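Inicio > Opinión > Banca y delitos económicos

2 de julio de 2020
Por Osvaldo Araújo
Lectura: 7 minutos

Un registro para saber quién ha cobrado ya una factura

Llevo media vida leyendo expedientes de fraude bancario y todavía me emociono cuando encuentro uno bien contado. El de Ultwood lo está. Lo he leído dos veces, la segunda con lápiz, y desde entonces se lo cuento a quien se me pone delante, incluido mi dentista, que no pudo defenderse.

Ultwood vendía tableros y molduras a fabricantes de muebles, emitía facturas a noventa días y, como tantas empresas que no pueden esperar noventa días, las cedía a cambio de dinero inmediato. Una parte iba a Siqueira, una casa de factoring pequeña y rápida. Otra parte iba a Hellar, un banco mediano con departamento de riesgos, comité semanal y todo lo que se supone que debe tener un banco mediano. El problema es que las dos partes eran, en buena medida, la misma. El administrador concursal revisó 3.341 facturas y encontró que 1.728 se habían cedido dos veces. Más de la mitad. Dos financiadores convencidos de ser dueños del mismo papel, y un solo comprador al otro lado que, como es lógico, pensaba pagar una sola vez.

Me fascina lo modesto del método. Hay fraudes que necesitan sociedades en tres jurisdicciones, un notario distraído y un yate. Este necesitaba una fotocopiadora, y ni siquiera, porque bastaba con adjuntar el mismo PDF a dos correos distintos. Una empleada de administración declaró que al principio se hizo «para cubrir la nómina de diciembre», con la idea de arreglarlo al mes siguiente. La creo. Casi todos los expedientes que conozco empiezan con un mes malo y una persona que piensa arreglarlo en el siguiente.

Y ahora viene mi entusiasmo, que pido al lector que me perdone: todo esto tiene remedio, el remedio es barato y se podría poner en marcha sin inventar casi nada. Quiero un registro común de facturas cedidas. Quiero que cualquier financiador, antes de soltar el dinero, pueda preguntar si esa factura ya tiene dueño y recibir un sí o un no. Lo quiero con las mismas ganas con las que otros quieren una línea de metro.

Pensemos en cómo compramos una casa. A nadie en su sano juicio se le ocurre pagarla sin mirar en el registro si está hipotecada. Preguntamos, nos dan una nota, la leemos (o la lee alguien por nosotros) y seguimos adelante más tranquilos. Con una factura, que puede valer tanto como un piso pequeño, nos conformamos con una declaración firmada por quien más interés tiene en que no preguntemos. «El cedente garantiza que el crédito no ha sido objeto de transmisión anterior.» He visto esa frase en tantos contratos que podría recitarla dormido. Es una frase estupenda para demandar después a una empresa insolvente. 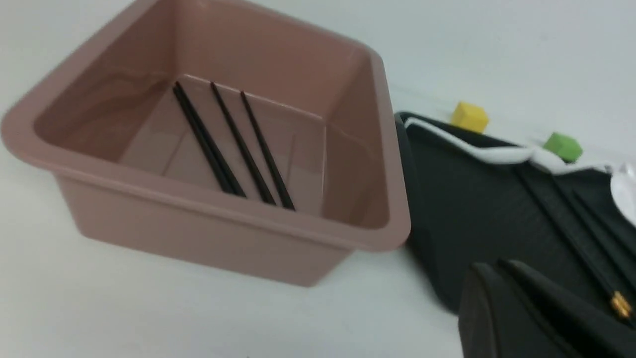
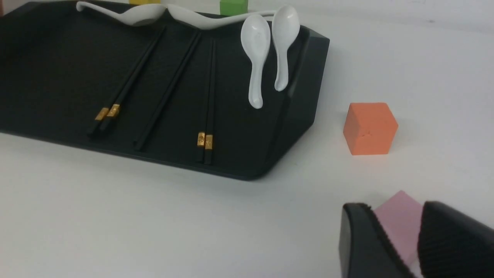 Palillos negros con bandas doradas, sobre una bandeja negra.

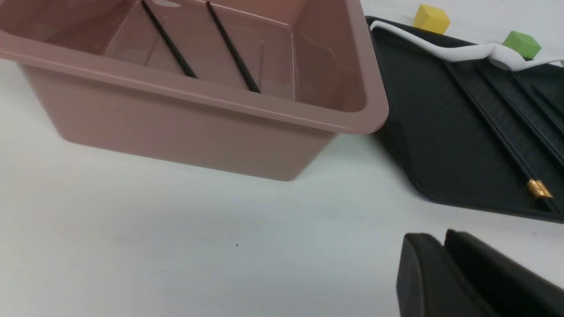
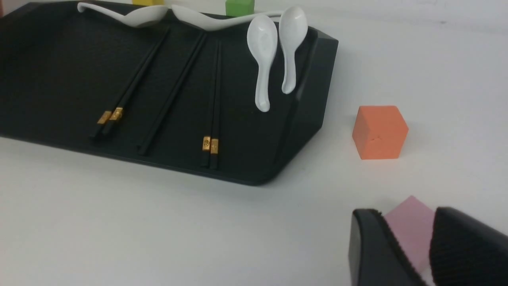 La primera objeción que me ponen es la confidencialidad, y me parece seria. Un proveedor no quiere que su competidor sepa a quién vende ni a qué precio, y tiene toda la razón. Pero el registro que defiendo no necesita guardar nada de eso. Basta una huella: se toman el número de factura, el identificador fiscal del emisor, el del comprador, la fecha y el importe, se pasan por una función que los convierte en una cadena ilegible, y se guarda la cadena. Cuando otro financiador presenta la misma factura, sale la misma cadena y salta el aviso. El que consulta solo se entera de que alguien llegó antes. Es una idea preciosa — y vieja, además, porque los informáticos la usan desde hace décadas para cosas mucho menos importantes que la nómina de una fábrica.

La segunda objeción es más fina. Si la huella depende de los datos exactos, el tramposo cambia un céntimo, o añade un guion al número, y la cadena ya es otra. Cierto. En el expediente de Ultwood hay 835 facturas dirigidas a un mismo comprador, Sasutov, y en bastantes de ellas la copia enviada a Hellar llevaba un cero delante del número que en la de Siqueira no aparecía. Un cero. Ahí el registro ingenuo habría fallado. La respuesta es calcular varias huellas por factura, unas estrictas y otras más tolerantes: una sin guiones ni ceros iniciales, otra con el importe redondeado, otra sin fecha. Habrá falsas alarmas, claro que sí, y alguien tendrá que levantar el teléfono. Bendito teléfono. Una llamada a la contabilidad de Sasutov habría bastado para tumbar todo el edificio, y entre los dos financiadores no hicieron ninguna en catorce meses.

Aquí mis amigos del factoring se enfadan conmigo. Me dicen que llamar al comprador es caro, que ofende al cliente, que el cedente se va con el de al lado, que no llama. Los entiendo mejor de lo que creen. Trabajé unos años en ese negocio y sé lo que es perder una cuenta por prudente mientras el imprudente de la acera de enfrente invita a cenar. Por eso mismo el registro me gusta tanto: quita del medio esa competencia absurda por ver quién pregunta menos. Si la consulta la hacen todos, automáticamente y sin molestar al cliente, deja de ser una ofensa y pasa a ser un trámite, como enseñar el carné al recoger un paquete.

Queda el dinero. ¿Quién lo paga? He oído cifras disparatadas, casi siempre en boca de consultores que esperaban construirlo. Un servicio que recibe cadenas cortas, las compara y contesta no es una catedral. Se puede cobrar por consulta una cantidad tan pequeña que se pierda en el redondeo de la comisión, y un grupo de casi 1.000 entidades usuarias, contando bancos, cajas rurales, factorings y plataformas, lo sostendría con holgura. Lo que cuesta es sentarlos en la misma mesa. Cada uno cree que sus datos valen más que los del vecino, y el grande sospecha que está regalando información al pequeño. En el caso que nos ocupa, por cierto, el pequeño tenía la pista buena: Siqueira había anotado ya en el tercer mes que los pagos de dos compradores llegaban «con retraso y en importes extraños». Hellar tenía la otra mitad del rompecabezas en un cajón, a unas calles de distancia, y jamás se la enseñaron.

También se me dice que la ley debería ir primero, que hace falta fijar qué cesión prevalece y qué valor tiene la inscripción. Me encantaría. Firmo donde haga falta. Pero conozco los plazos de las leyes mercantiles, y un aviso privado entre financiadores no necesita decidir quién gana el pleito: le basta con llegar antes de la transferencia. Si el segundo financiador sabe que hay un primero, no paga, y sin segundo pago no hay pleito que ganar. Que se empiece por un acuerdo voluntario, con reglas escritas en cuatro folios, y que el legislador lo recoja cuando quiera.

Una cosa sí exigiría desde el primer día, y en esto soy terco. El proveedor tiene que poder consultar lo suyo. Si alguien ha registrado por error una factura de una carpintería honrada, la carpintería debe verlo, protestar y obtener respuesta en un plazo corto. He conocido ficheros de morosos en los que era más fácil entrar que salir, y no quiero ayudar a fundar otro. Una pyme bloqueada una semana por una huella equivocada puede quedarse sin pagar a su gente, y entonces habremos fabricado nosotros el mes malo con el que empiezan estas historias.

Vuelvo a Ultwood, porque detrás de los números había un almacén con empleados que cobraban a fin de mes y proveedores que vendían la madera a crédito. Los financiadores perderán una parte, la provisionarán y seguirán abriendo por las mañanas. A los proveedores de madera les han ofrecido una quita que da risa. Muchos de ellos, y esto me parece lo más cruel del expediente, pagan ahora más caro su propio descuento de facturas, porque los financiadores de la zona se han asustado y meten a todo el sector en el mismo saco. El fraude de uno sube el precio del dinero de sus vecinos. Un registro también serviría para eso, para que quien cede una factura limpia pueda demostrarlo en un segundo y cobrarla al precio que merece. A mí este argumento me gusta más que el policial, y es el que menos oigo en las reuniones del sector.

¿Acabaría con todas las trampas? Seguirá habiendo facturas inventadas de arriba abajo, compradores cómplices y albaranes firmados por nadie. Para las inventadas hacen falta otras herramientas, y de alguna, como el cruce con las declaraciones de IVA, me gustaría hablar con calma otro día, porque también tiene su encanto (lo digo en serio). Pero la doble cesión, la de la fotocopiadora, la del correo reenviado con otro destinatario, se puede dejar casi sin oxígeno con una herramienta que cabe en un servidor modesto.

He enviado una versión más larga de esta propuesta, con los detalles de las huellas tolerantes y un borrador de los cuatro folios, a varias entidades. Dos han contestado ya con preguntas técnicas muy buenas, sobre todo acerca de las facturas rectificativas, que es donde mi esquema cojea más. Estoy rehaciendo esa parte y lo estoy pasando en grande.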